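Free laundry and bedroom reset sessions come to Cloltdale this October

Cloltdale households will be able to get free, hands-on help with the clothes that pile up on the bed, as home skills group Bedby opens its autumn sessions in October.

The sessions cover sorting, folding and putting away, and finish with making the bed properly, duvet and all. There are 22 places in each group and everyone is welcome, from students in their first flat to grandparents who fancy a fresh start!
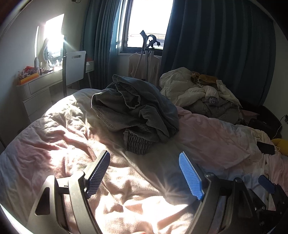
Denim with an elastic waistband, waiting to be folded on a sunlit duvet.

"We love starting with the bed," said Dilek Bozkurt, who runs Bedby. "It's the biggest flat surface in most homes, so everything lands there - jeans, jumpers, the spare bedding. Clear it and you've got a brilliant folding table."

Trousers with stretchy waists get a lesson of their own. Kaan Işık will show how to smooth the gathers, match the legs and fold in thirds so the pile stays put in a drawer.
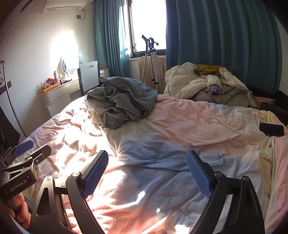
Grey clothing and a cream comforter on a pink and pale blue duvet.

Bulky bedding follows after a tea break, with plenty of time to practise in pairs.

Sessions start at 10am at the Kodikara Rooms, Cloltdale, and last two hours. Places can be booked at the front desk. Please bring one item you find hard to fold.

Press contact: Songül Aksoy, Bedby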